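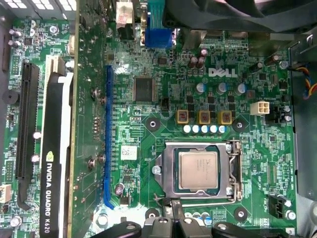
## 4. Teaching the arm a CPU socket

Okay, on to my favorite part of the Petchrat kit! By now you've bolted the Jasix gripper on and run the warm-up moves, so let's teach it where the socket is.

1. Unplug the PC and take the cooler off. (Yes, all the way off. I tried leaving mine hanging by one screw and regretted it.)
2. Lay the case flat so the motherboard faces up.
3. In the Plisley app, open **Teach > Socket** and set the speed to 20. The default is 500, way too fast this close to a board.
4. Jog the gripper in from the open side of the socket, then stop short of the retention lever.
5. Tap **Save point**. Do it again from a slightly different angle, so you end up with 2 saved points.
6. Run **Dry pass** and keep a hand near the stop button.

**Note:** If you get error 31, the wrist camera has lost the socket outline. I move my desk lamp and try again – shiny heat spreaders bounce light like crazy.

**Caution:** Watch the fan wires! Tuck any loose bundle against the case wall before step 4, and keep the fingers clear of the capacitors.

Saved points carry over to the lever routine in section 5.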